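1/ ok so a few of you asked how I got through a whole month without buying lunch at work. I said I'd write it up and then didn't. It's May, my inbox is quiet, let's go. Long thread, grab a snack (one you brought from home, please)

2/ Background: I work on the fourth floor of a building where the only food is a sandwich counter. The sandwiches are fine! They're just fine in a way that costs a fortune. I added up my spring receipts one night and had to go lie down on the rug.

3/ First thing I changed was dinner, which sounds backward. I cook double on whatever night I already feel like cooking, and I box up the second half before I sit down to eat. If it stays in the pan it's gone. I know myself.

4/ My friend Miyuki is the queen of this. She keeps a shelf of cooked rice in the freezer, flat in bags, and she got me doing it too. Snap off a slab, microwave, throw anything on top. Leftover chili on rice. Fried egg on rice. One sad sausage on rice, no regrets.

5/ Things that did NOT survive the trip to work: avocado, any kind of dressed salad, a soft-boiled egg I was weirdly proud of. RIP. Pack the dressing in its own little jar, and do check the lid. My tote bag smelled like garlic for 3 weeks.

6/ Stelios at the next desk bet me I'd quit by day 17. Reader, day 17 was cold noodles with peanut sauce and cucumber, and he asked for the recipe. Peanut butter, soy sauce, lime, a spoon of hot water, stir till it stops looking broken. You're welcome, Stelios.

7/ Ok, drinks. This was my real weak spot because I'd bring the lunch and then wander downstairs for something cold and come back with a cookie too. Now the drink comes from home with everything else. A plain screw-cap bottle does the job, no need for a fancy flask!

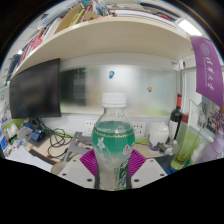
8/ Snacks! Pretzels, an apple, the end of a block of cheese. I keep a bag of almonds in my drawer for the 4 pm slump and I've told exactly one person where it is (hi Haruna, I know it was you)

9/ Was I bored by the last week? Yeah, a bit. I let myself have soup from the place across the street once the month was over and it was so good I nearly cried into it. I'm keeping one bought lunch a week from now on, and it's going to be that soup.

10/ Next up I'm trying to make my own flatbread on the weekend and freeze a stack. If you've got a recipe that doesn't turn into cardboard by lunchtime, please send it, my replies are open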